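Datasets > Bullisel > Faults subset > README

November
By Tharushi Mondal

Bullisel Faults: two-arm shirt folding, runs that went wrong

What's in it

93 episodes of a two-arm station folding T-shirts, pulled from the larger Bullisel collection at our Aseo site. Every one was marked as a fault by the person at the station, by the Petex controller, or by both. Each episode has one overhead video, wrist video from each arm, joint positions, gripper commands, gripper feedback and the controller's event log.

The release notes for the parent collection call the gripper feedback "reliable." I don't think it is, and that's the main reason this subset has its own README. Please read the section on false grips before you train anything on the grip_ok field.

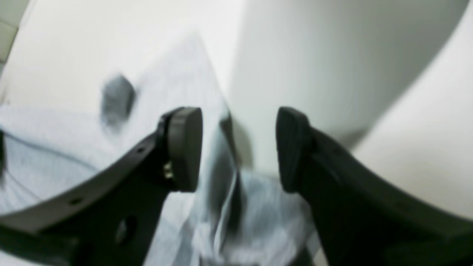 Grip_ok goes true when the fingers stop short of their commanded position. That's the whole test. It was written for small rigid parts, where a stalled finger usually means there's something in the way. With thin knit fabric the fingers can close nearly all the way on a single layer, so the threshold was loosened until folding runs stopped failing on it. After that it also passed a number of grasps that held no cloth at all. The wrist video ought to settle the matter, but it smears badly when the arm moves fast, and I've stopped trusting any label made from the wrist view alone.

The false grip problem

In 11 episodes grip_ok is true for an arm that is visibly empty in the overhead view. The controller then carries on with the fold, one arm pulling and the other moving through the air as if it had an edge. Petex logs these as "completed, low confidence." I'd log them as failures, and in this subset I have. The original status is still there in status_raw if you want to argue with me.

Compare commanded and measured position yourself before deciding. I was told the fault was "fabric variation," which covers nearly anything and can't be checked. I looked for a pattern by shirt and didn't find one I'd defend.

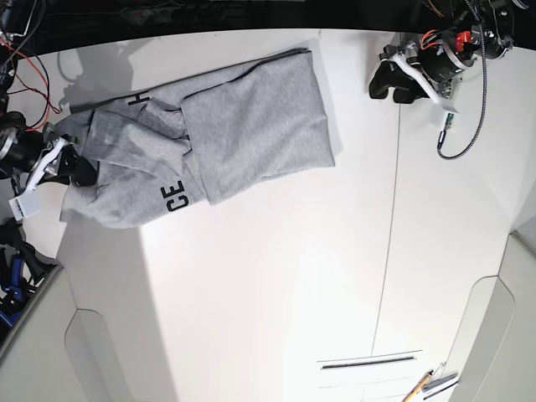
Overhead view. Left gripper empty above the table, right gripper on the bunched end of the shirt.

A single overhead still can tell you that a gripper has no cloth in it. It can't tell you whether the cloth slipped, was released on purpose, or was never picked up. Use the command log for that. Several early labels skipped this step and called every empty gripper a drop. Ots, our labeling tool, made that easy to do: the default choice in its fault menu was "drop," and pressing Enter accepted it. I've relabeled what I could. Where the log didn't settle it, the field says unknown, and I'd ask you not to fold those back into drop to make the classes look fuller.

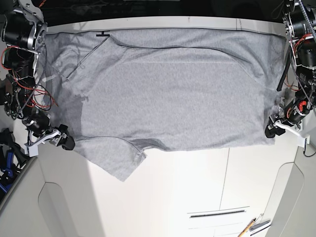
Flat starts aren't easy starts, whatever the parent collection's difficulty score says. The score comes from how much of the table the garment covers. A shirt spread wide scores as simple even with a flap turned back on itself or an edge bunched under a finger. I left the score in for compatibility and haven't found a use for it.

Stops and safety

Two episodes end in a manual stop. In both, the person at the station pressed the button when an arm kept pulling after the fold should have finished. No one was hurt. The event log records both as "operator pause," the same code used for straightening a shirt between runs. A safety stop and a tidy-up shouldn't share a code. I've asked for a separate one and have been told it's planned.

The Petex force limit did not trip in either case. The setup guide describes that limit as protection against overpulling. Treat the claim as untested until someone shows the numbers, and keep the button within reach.

Cables get their own item on the start-of-run checklist. Keep them out of the arms' reach and off any path people walk, and check where each one goes before power comes on — a glance at the plug end doesn't count. The old checklist said only "cables OK," and it was ticked for every run in this subset, which tells me very little. 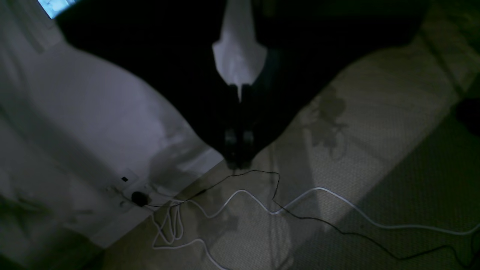
Wrist camera view. Gripper above the carpet near the wall outlet, white and black cables on the floor.

Known gaps

- Joint torque was not recorded. Estimates made from motor current are left out on purpose.
- Wrist and overhead clocks drift apart in longer episodes. Line them up on a gripper close, then check again near the end.
- These are fault runs only. You can't get a failure rate out of them.
- fault_cause is one person's reading (mine) for most episodes. Second opinions are in fault_cause_b where they exist, and they don't always agree.

Changes since the last version

status_raw added. Default "drop" labels reviewed. The sentence calling this subset "fully verified" has been removed from the index page. I didn't write it and couldn't find out what it was based on.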